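Home Help | Kitchen | Recycling | Storage | Ask the community

2 min read

Bottle bin that's always full – squash them or get a bigger one?

Vidar Haugland
Nov 14, 2020

We keep a small plastic bin in the corner for empty drinks bottles. In theory it holds a week's worth. In practice three people in this house drink fizzy stuff and none of them has ever squashed a bottle, so by the second evening they're lying across the top like logs and the next one goes on the floor. I measured the gap and can't fit anything wider. Is there a trick to this, or do I give in and buy one of those tall Sandberg things for 79?

8 people have this problem

Ylva Strand

Keep your money. A bottle with the cap on is mostly air you're storing for free. Cap off, stand on it or twist it, cap back on while it's flat. We did this from October onwards and the same size of bin lasts more than twice as long. Lay the first few flat at the bottom as well, or they prop each other up and you're back to logs.

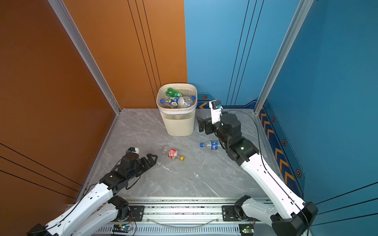 Do the caps stay on or come off when the bottles go out for recycling?

On, in most places, once the bottle is flattened. Loose caps are small enough to get lost in the sorting. Your council's leaflet will say if they want it done differently.

The labels can stay where they are too. I spent a whole winter peeling them off and all I got for it was sticky fingers.

Poddale

just get the bigger bin mate. I bought a Wistetti and it was full in a week as well, but it was a bigger full

Ylva Strand

Poddale – that's the case against, surely.

2 comments | 3 shares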